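Setting up your Stuno drawer organizer

Hi, Rhea Marquez again! If you've followed me this far through the workbench guide, the big stuff is done and we can get to the fun part, which is giving all those tiny screws and washers somewhere to live.

1. Clear a patch of table and stand the organizer upright, drawers facing you, handle on top. I like mine toward the back so I've got working room in front.

2. Pull out one drawer and set it down in front of the organizer. Start at the bottom left (I always do, and then I never lose my place).

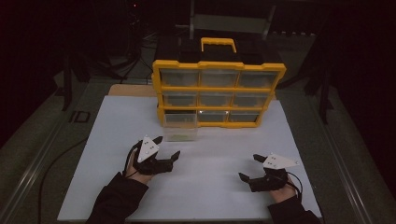

Fig. 6. Organizer standing upright, with a small clear container in front of it.

3. Drop in one kind of part and stop well short of the rim. I once crammed 600 washers into a single drawer and it jammed so badly I had to tip the whole thing over the sink!

4. Slide the drawer back in, level and gently. If it sticks, take it out and try again, don't push.

Note: The drawers are see-through, so you can skip labels for anything you'd know at a glance. I still label my screws, two sizes look like twins to me.
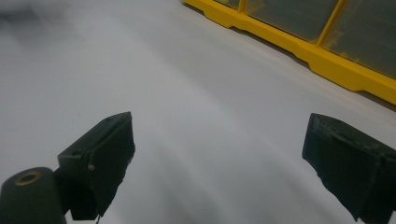
Photo: Paloma Castellanos / Heltatell workshop guides

5. Work your way along the bottom row, then the middle, then the top. Heavy stuff goes low, and light things like felt pads and cable ties can ride up top.

6. Lift it an inch by the handle and listen. A bit of rattling is fine, but if a drawer creeps forward, set the organizer down and push that drawer home before you carry it anywhere.

Caution: Keep the organizer upright whenever there are parts in it, and keep small parts away from little kids and pets.

Spare drawers are listed under part 104 at the back of this guide.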